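Home Browse Crafts & Hobbies Storage Log in

Do sorting bins for tiny craft bits do anything, or am I just moving the mess?

Posted 2026-07-02 in Storage by Tavion Halvorsen

I have let myself be talked into sorting the small stuff, and I'm not convinced. For years it all lived in one big drawer: little colored scraps, molded toy figures, odd plastic bits, whatever was left over from school projects and rainy afternoons. If you wanted something you dug for it. It took a minute and you found it.

Then I read one of those tidy-up guides, the Lynch one that gets passed around here, and it says every kind of thing needs its own open bin on the table, in a row, with a scoop so you don't use your fingers. Fine. I got bins. Yellow and black, plastic, nothing fancy. I got the scoop too.
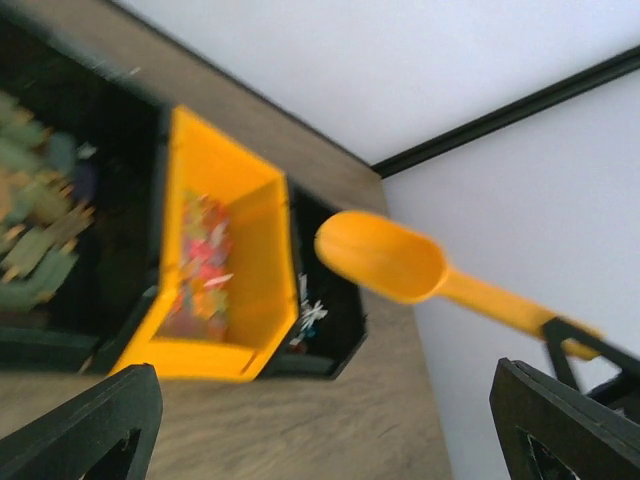 My trouble is with the very small pieces. The figures are easy, anyone can pick up a figure. The thin spiky bits hook onto each other, and the paper-sized scraps slide down to one side and stay there. The guide claims you can clear a table in 10 minutes. I have never come close, and I suspect whoever wrote that had 100 pieces and no kids.

So before I spend another weekend on this:

Is an open bin any better than a jar or a tin with a lid? Does the scoop earn its place, or is it one more thing to put away? And does anyone keep this up past the first month? I started in June and I'm already cheating.

I'm not looking for a link to a cabinet. I've seen the cabinets.

3,376 views

mikirau_basement
Helpful: yes / no

Open bins are for while you're working. Lids are for when you stop. People mix the two up and then decide that sorting doesn't work.

I had the same argument with myself and ended up doing both. The bins come out, I fill them, and at the end whatever I want to keep goes into a tin. Screw-top metal ones are what I'd use for anything that spills. They stack if the lids are flat, they don't crack when they hit the floor, and kids under a certain age can't get into them, at least in my house.

I wouldn't pay much for them, though. There's a whole market in "craft tins" that are the same tins with a label on. Look at the lid before you look at the price. You want ridges around the side, so you can get a grip on it with glue on your hands. A smooth lid is miserable. Dents and scuffs on top don't matter a bit as long as the rim is still round and the thread catches.

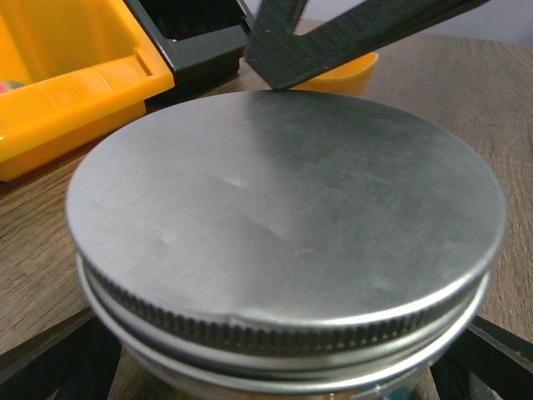 2 min read

The weak point is that you can't see in. I write on masking tape and stick it on the side, never on the lid, or you end up swapping lids and looking for beads in the button tin. If you won't label, don't buy tins. Use clear jars and accept that one will break.

As for the scoop, keep it for the scraps and forget it for everything else. Trying to scoop spiky pieces is a waste of an evening. Tip the bin over the tin instead, or cut a corner off an envelope and pour through that. And I don't believe the 10 minutes either.

skosier
Helpful: yes / no

just use egg cartons. free. close the top when your done

telance_annie
Helpful: yes / no

I'd question the whole thing before buying tins. Who is it for? If you're the only one who uses the drawer and you found things in a minute, the drawer worked. I sorted everything by color once and it lasted until my niece visited.

What did stick for me was far less work. Two groups: things that hurt to step on, and things that don't. The first group gets a lid. The second can live in any bin you like, mixed up, and it has never cost me anything. Maybe once or twice a year I need one exact piece and I have to hunt for it. I can live with that.

Egg cartons are okay for beads. They're no good for figures, and they go soft if the closet is damp – ask me how I know. The tape label on the side is good advice, I'll give mikirau that.

If you're already cheating in the second month I'd take that as your answer and keep the bins for potatoes.

Tavion Halvorsen
Reply from original poster

The lid and no-lid split makes sense to me. I'll try tins for the spiky stuff and leave the rest alone. Still not sold on the scoop. Will report back if I remember.

Contact us | Copyright 2026 | Back to top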